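Gallery: Connector Work, Cultent Bench Cell

Text and notes by Rocío Toledo

Cultent is our running look at which chores machines can take over in homes, repair counters and small shops. Earlier pages covered folding towels and loading a dishwasher. The current one covers a job found in most appliance repair shops: handling a control board and the wire harness that plugs into it.

The task is short to write down. Locate the board. Find the plug. Seat it in its socket, or pull it out by the housing and leave the wires alone. A person at a repair counter does this while talking to a customer. For a machine, every step needs its own tolerance and its own way of failing.

Results so far, all from January: 519 attempts on the bench, 219 finished with no human hand involved. An attempt counts as finished when the plug is fully latched and the board has not moved off its tray. Partial seating is logged as a failure, even when the circuit would have worked.

1. The board

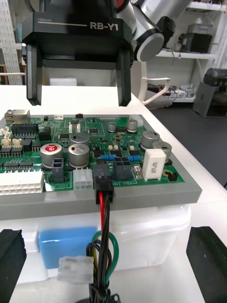 Green circuit board on a gray tray, with the tray set on a translucent storage box. One plug is in, and its wires run down over the front of the box. The large silver capacitors stand well up from the board, so the approach has to be planned around them as well as around the sockets. The gripper is an RB-Y1 unit with two parallel fingers. Parallel fingers suit a square housing and suit a round or tapered one badly.

2. The wires

Rigid parts are the easy half. A board stays where it is put, and its position can be measured once and reused. A harness takes a new shape each time it is touched, and the plug at the end of it may face any direction. Fimach, which supplied the motion planning, treats the loose end as unknown until the fingers have closed on the housing. Ortner takes the other route and clips the harness into a fixture first. The Ortner method is faster per cycle and needs a person to load the clips, so the labor saved at one station comes back at the next.

Wire color is of limited help. Two harnesses with the same colors can have different pin orders, and stiffness varies with gauge and insulation more than with color. We sort by housing shape.

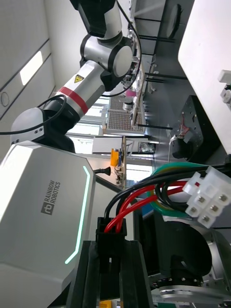 Red, black, and green-and-yellow wires in a wide arc, with a white six-opening connector at one end of the bundle. RAINBOW ROBOTICS arm and torso panel behind.

Can a shop buy a machine today that will do this job in place of a bench worker?

For a single board model in steady volume, a fixed station with clips and a dedicated tool can be justified. For mixed repair work, where each unit is a different make and age, the finish rates we have seen are too low to leave a machine alone with the job. A worker would spend the time saved on checking latches.

3. What is next

Atance is preparing a set of 14 plug housings with worn latches, taken from scrapped washers and dryers. Worn latches click less and give less force feedback, and most of our current finish check depends on that force. The planned run is 2,473 attempts, split evenly between new and worn parts as far as the odd number allows. Figures will be added to this page under the same counting rule.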